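Day two of teaching, and my wrists hurt

So I've been doing this for a whole day now and I have opinions! For anyone who missed the last post, I'm spending a couple of weeks at Ackroyd recording demonstrations, meaning I do a chore with a gripper in my own hand and later the robot gets to learn from it. The target for my chore was 115 good runs. I got 2 before lunch that Yuzhen was willing to keep. Two!!

My problem is speed. I squeeze, lift and plonk the thing down like I'm late for a train, and Yuzhen Wan (very patient, drinks terrifying amounts of tea) keeps telling me to slow down and pause before I let go. It feels ridiculous at first, like miming to a very small child, but after a while you get a rhythm going and the afternoon was so much better.

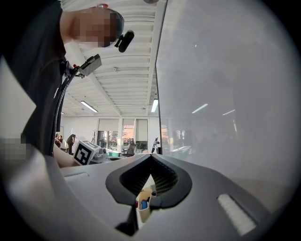 The other thing I had to unlearn is helping with my free hand. I do it without thinking, a little nudge here, a little straightening there, and every time that's a run in the bin. Shabnam Kazmi suggested I keep that hand in my pocket, and I wish I'd asked her at nine in the morning.

Tomorrow we switch to remote control on the actual arm, with me at the other desk. I tried it for five minutes before going home and drove it straight past the target twice. Send snacks.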